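Skilura Paint Supply: Roller Cover FAQ

Which nap length do I need?
Use a short nap on smooth drywall and doors, a medium nap on lightly textured walls, and a long nap on stucco or brick. The can label usually lists a range. If the surface falls between two sizes, take the shorter one and apply a second coat.

Do new covers shed?
Most woven covers shed a little. Wrap the cover in masking tape, peel the tape off, and repeat once. Knit covers shed more and may need a rinse before first use.

How much wall does one cover handle?
Our Starcombe covers are rated for up to 200 square feet per load cycle on sealed drywall. Porous surfaces cut that figure sharply.

How do I clean a cover after latex paint?
Scrape off the excess with the curved edge of a painter's tool. Rinse until the water runs clear, spin, and stand the cover on end. Allow 8 hours before reuse. 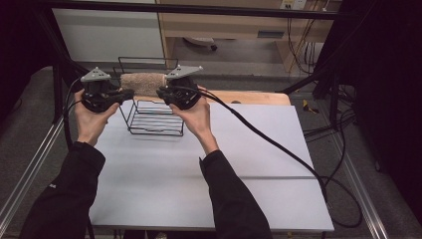
Fuzzy beige cylinder held level over a black wire rack.

Can I use the same cover for oil-based paint?
No. Keep separate covers. Solvent residue breaks down latex finishes.

What sizes ship from the Skangate warehouse?
All standard widths. Packs of 20 ship by ground freight only.

Can I return opened packs?
Unused covers can be returned within 22 days. Used covers cannot.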